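How to run a hand-held gripper table at an open day

Last updated: Oct 13, 2026

I run the demo table at the Lonton workshop whenever we open the doors to the public, and I've now done it enough times that people at other shops write to me asking how we set it up. So I'm putting it all in one place. It's long, sorry! Skip to whatever part you need.

What I'm describing is a table where visitors pick up a gripper by its handle, squeeze the trigger, and move things around on a tabletop while a camera on the tool records what the fingers see. At Lonton we show people the recording afterward on a monitor, and then walk them over to the arm that learns from recordings like it. People love it. Kids love it most, but I've had grandparents elbow their way back into line for another turn.

What you'll want on hand

Two grippers, charged. One in use, one on the charger behind you. We tried it with a single gripper our first December and spent a good part of the afternoon standing next to a dead battery making small talk.

A table you can get to from both sides. Ours is a plain wood top with nothing on it that can't be moved in ten seconds. Take the tablecloth off if somebody has put one on. Cloth bunches up under the fingers and then the visitor thinks they broke something.

A bin of things to pick up. I like sponges, foam blocks, a paper cup, a wooden spoon, a tennis ball and one awkward item for the show-offs (mine is a coiled phone cord). Nothing sharp, nothing glass, nothing you'd be sad to see on the floor.

A timer, a roll of painter's tape, wipes for the handle and a sign that says the camera is recording.

Setting up the table

Give yourself 45 minutes before the doors open. I know that sounds like a lot for one table and a bin of sponges, but something always eats half of it.

Start with the light. Stand where the visitor will stand, hold the gripper over the table and look at the live picture on the monitor. If the far side of the table is going white, move a lamp or pull a blind. A little brightness up there is fine, and I don't chase it past that point.

Next, open and close the fingers over the bare top a few times, slowly. You're checking that both sides travel the same distance and that the pads face each other squarely when they meet. Then do it fast. Listen for a click or a scrape. On printed fingers the joints are where I look first, so I wiggle each one by hand with the power off, and if anything has play in it I swap the whole finger and deal with the old one at home.

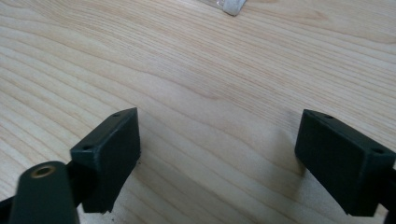
How far apart should the fingers be when a visitor first picks up the gripper?

Set them open, with enough room between the pads for the widest thing in your bin plus a bit to spare, so that the first squeeze does something the visitor can see.

Once you're happy with the fingers, tape two marks on the table, one for where objects start and one for where they should end up. I used to draw boxes with the tape and write START and FINISH on them and so on, and it just made people nervous. Two short strips do the job. They're about the task, and folks get it right away.

Run through one full round yourself and watch the recording all the way to the end. If it stutters or stops early, better you find out now than with a Scout troop behind you. Our recorder is an old Juson box and it needs a restart after it has been sitting overnight, so I do that whether it complains or not.

Running a round

Each visitor gets 65 seconds. I settled on that after trying longer and shorter ones. It's enough for 3 objects if they're quick and one or two if they're not, and the line keeps moving.

My script goes something like this. "You're going to be the robot's hand for a minute. Pick things up from this side, put them down on that side. Go slower than you want to." That last sentence does most of the work! Left to themselves people swing the thing like a fly swatter, and then the video is one long blur and they're disappointed when they see it.

Hand the gripper over with the handle toward them and keep your own hand under it until they've got the weight. Let them squeeze twice in the air before the timer starts. For small kids I hold the back of the tool and let them do the trigger, and they still tell their parents they did the whole thing, which is fair enough.

When time is up, take the gripper back before you say anything else. If you start talking first they will gesture with it.

Then play the video. This is the best part of the day for me. People see their own hands' work from the point of view of the fingers and they go quiet for a second, and then they start asking really good questions - how does it know what a sponge is, how many of these do you need, can it do laundry. I answer what I can and I say "I don't know" to the rest.

Moving people to the arm

Don't try to explain learning from video while they're still at the table. Walk them over to the arm first. Ours runs a sorting routine on a loop, and the visitors from Hoarau who came to see it last spring stood there for twenty minutes watching it miss the same cup and go back for it. A miss is a great thing to have happen in front of a crowd, so please don't hide your arm's bad days. I point at it and say that it has watched a lot of people pick up cups and still finds this one hard.

Keep a floor line between the public and the arm, and keep one person on the stop button who has no other job. I won't bend on that one, even when we're short of hands. If I can't fill that spot, the arm stays off and we show a video of it.

Things that go wrong

The battery dies mid-round. Swap grippers, restart the timer, give them the full turn again.

Somebody wants to pick up their phone with it. I say no. I said yes once.

A pad works loose. Stop using that gripper for the day. I've tried to tighten one with a line of people watching me and dropped the screw, and that was the end of that.

The line gets too long. Our record is 58 people over one afternoon, and I only managed it by having a helper fill the bin back up between turns. If you can find someone for that, take them. If you can't, have the visitor who just finished reset the table for the next one. They're usually glad to.

Somebody doesn't want to be recorded. Unplug the recorder and let them play anyway. Show them the live picture on the monitor if they'd like to see it.

Packing up

Wipe the handles, wipe the pads, put both grippers on charge before you sit down. Peel the tape the same day, it leaves gunk if you let it sit. I copy the recordings to the Prolerer drive that evening and label them with the event and the session, and any round where a visitor changed their mind about being recorded gets deleted first.

I also write down what I'd change. From the last one: bring a second sponge (the first went home in a toddler's coat), put the sign at kid height too, and move the monitor so the sun from the side door isn't on it after lunch.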